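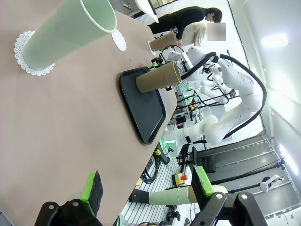

Ball against a sprinkler head, do I get a drop?

Posted by Devby, 20 Jul 2025

Played at Gadevura yesterday. On 8 my second shot stopped right up against a sprinkler head just short of the green. I took a drop one club length away, no nearer the hole. The guy I was playing with said I should have added a stroke. I ended up making 4 and we left it at that, but I'd like to know for next time. Does it matter that I was in the fairway and not the rough?

Fandari
No penalty. A sprinkler head is an immovable obstruction. If it gets in the way of your stance, your swing or the ball itself, you find the nearest point where it no longer does, then drop within one club length of that point, no nearer the hole. Fairway or rough makes no difference. You measure from the relief point and not from where the ball was lying, so check that part. You don't get relief just because the head is on your line, unless the course has a local rule for it. Look on the back of the card.

Ogilvie
Free drop. Had the same thing from 132 yards in November and my partner argued for 3 holes.

Devby
Thanks both. I measured from the ball, so I may have dropped in the wrong spot. The card does list a local rule for heads close to the green.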